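December 3, 2024
Bench diary, two-arm table work, Dovville room

Start of the afternoon block, crayfish sorting layout, both grippers open and parked short of the table. 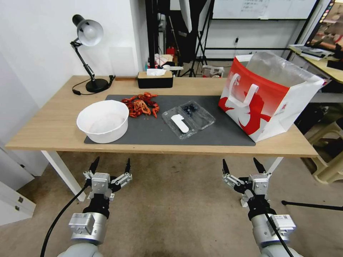

Morning: what the numbers say

I spent the morning on the results from the last batch before touching the arms. We now have 750 demonstrations across all the table tasks. The question I've been stuck on since March is whether it matters how we pick the starting layouts. The old way was that whoever was operating put things down wherever they liked. The new way is a printed list of layouts, drawn at random, and you set the table to match before recording.

I trained two policies on the same number of demonstrations, one from each kind, and ran each for 30 trials on layouts neither had seen. The free-placed one finished 4. The list one finished 25. I expected a gap but not that one, so I went back through the trial logs in case I'd swapped the labels. I hadn't.

Looking at the failures, the free-placed policy mostly goes to the same spot on the mat and closes there. When I go back to its training data the bowl is nearly always in the same place. Operators are creatures of habit, me included. I could tell which sessions were mine from the bowl alone.

Horacio Insaurralde read the draft table over lunch and said the comparison isn't fair yet. The list sessions were all recorded later, when we were better at operating, so some of the gain could be practice. He's right. I'd like to say I had thought of it first. The fix is to record both kinds again, mixed together in the same sessions, same operator, and not look at any results until the lot is done.

Afternoon: crayfish

Today's layout from the list has the bowl near the left end of the mat with the crayfish just beyond it and to the right, in a loose pile. The clear compartment tray goes in the centre with the blueberries in the back compartment and the white plastic knife across the front one. Paper bag on the right, liner folded open over the top.

The crayfish are the hard part and the reason I wanted this task in the set. The claws and tails catch on each other, so picking up one can mean dragging two more. The Poltidel people used foam blocks for their version of this experiment and reported no trouble, which doesn't tell me much about food. The blueberries are a different problem – small, and easy to crush if the fingertips close too far.

I also changed one thing in the procedure. Each demonstration now starts with both grippers open and held back from the table edge. Before, we let them start wherever the last one ended, and I think the policy was reading the starting pose as a hint about which object came next. I've written the change at the top of the protocol so it doesn't get mixed in with the older data by mistake.

To do

Mix the two layout methods in one session order and give the order to Horacio so I can't see which is coming.
Shorten the pause at the start of each recording.
Ask Colombo for the spare fingertips.
Rename the Predska folder, it still has the old protocol in it.

The paper table stays out of the draft until the mixed sessions are in. I've told Horacio that and he has moved his comments to the method section, where there are plenty.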